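Notes from a person who now puts things in basins for a living

My job this April is tidying. I tidy a table, I untidy it, I tidy it again, and a learning system somewhere is supposed to pick up the habit from me. My own apartment has not benefited.

The method is simple enough to explain to my mother, which I have done, twice. You hold a gripper in each hand, like a pair of very expensive salad tongs. Each one has a camera on it. You do an ordinary chore with them, and what the cameras saw and how the fingers moved gets saved as one example. Then you do the chore again, a little differently, until you have enough examples or your forearms file a complaint.

The current chore is called "small items to basin." We are at 226 good takes on this one, out of a target of 644. I asked Nikau Pirihi where 644 came from and he said "a spreadsheet," in the tone of a man protecting a source.
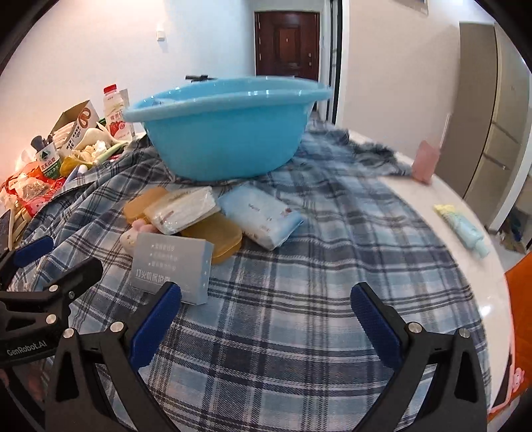

What makes a take good is mostly that it's boring. Reach, close, lift, carry, open. If I hesitate over which thing to pick first, the hesitation goes in the data too, and one day a robot will hover above a packet of tissues wondering about its life choices. So I try to decide before I start. I also try not to bump one gripper into the other, a thing I did a lot in my first week and have seen other people do with far more style.

Soft packets are my nemesis. A box has sides. You put a finger on each side and up it goes. A packet gives way wherever you squeeze it, and if you come in too high you get a corner of plastic and a long slow slide back to the table. Nikau wants to keep some of the slides, as long as I recover and try again in the same take. Apparently a system that has only ever seen success has no idea what to do with a dropped thing. I know people like that.

The other rule is clutter. My instinct is to clear everything else away so the job looks neat, and I get told off for it. Leave the groceries. Leave the bags. Rumple the cloth between takes, turn the pile, shift the basin over a bit. I spent years learning to smooth out a tablecloth and am now paid to wreck one on a schedule.

I managed 125 takes in my best stretch so far, then went home and tried to open a jar with two fingers.

The next chore on the list is folding. I've asked for the day off.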